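Diary, March: the cardboard corner

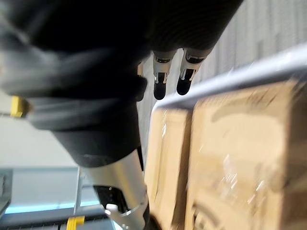 Last changed in March, 9:40 pm

I finally started on the cardboard. It has been building up since the shelves came, and I had been walking past it every morning on my way to put the coffee on and telling myself I would do it after work. I got home at a quarter to six, changed into old pants, ate a piece of toast standing up and went straight in so I wouldn't sit down first.

Most of it is from the move. I kept the boxes in case something had to go back, and in the end only the lamp went back. The Hellström boxes are the worst of the lot because they are long and the staples go all the way along one side. I pulled the staples with the flat screwdriver and put them in a jar lid. Then I slit the tape with the short knife and pressed everything down with my knee until it stayed flat. The tape with the threads in it doesn't tear, so it has to be cut at both ends and then peeled. I found that if you start from the inside of the flap it comes up in one strip.

The recycling place at Clendska wants cardboard tied in bundles and nothing longer than the rack. I called them at lunch to ask if tape was a problem. The woman said paper tape can stay on and plastic tape should come off. I asked about the staples too and she said she didn't care about staples. By then I had already decided to pull them, so I pulled them anyway.

I cut the long pieces in half across the fold. My hands got dry and I had to stop and put cream on, and then the knife was slippery, so I washed them again. Next time I will wear the gardening gloves from the start. They are on the hook by the back door and I looked at them twice.

There was some mail stuck inside one of the flat boxes, a water bill from the old place and a flyer from Flondura with a coupon for curtain rods. The coupon ran out in January. The water bill was paid, I checked. I also found the bag of shelf pegs I thought they had forgotten to send. I wrote Sillico a fairly short email about those pegs in February and they mailed me a second bag, so now I have two. I will write and tell them. The spare bag is in the kitchen drawer with the batteries for now.

I kept three boxes whole. One is for the winter blankets, one is for the pans I never use and want to give away, and one is just a good box with handholes and a lid that closes. I wrote on the first two with the thick marker. The good one I left blank.

The string ran out before the cardboard did. I had thought there was a second ball under the sink but it was the green garden wire, and that cuts into the edges when you pull it tight. I used an old bathrobe belt on one bundle and I want the belt back, so I will have to remember to take it off at the rack.

I swept afterward. Cardboard leaves more dust than I expected, a kind of brown grit that gets along the baseboard, and the broom only moves it around. I went over it with the vacuum and the narrow nozzle and then wiped with a damp rag. The rag is soaking in the bucket.

Supper was soup from the freezer and the end of the bread. I ate at the counter. My knees are sore from kneeling on the hard floor and there is a small cut on my left thumb, not deep.

Still to do: buy string, take the bundles to Clendska before noon because they close the gate early this month, email Sillico, call my sister about the pans. She said once she wanted the big one with the lid. If she doesn't want it, the whole box can go to the thrift store together with the lamp shade, which they did not ask me to send back.

Bed at ten if I can. The knife is back in the drawer.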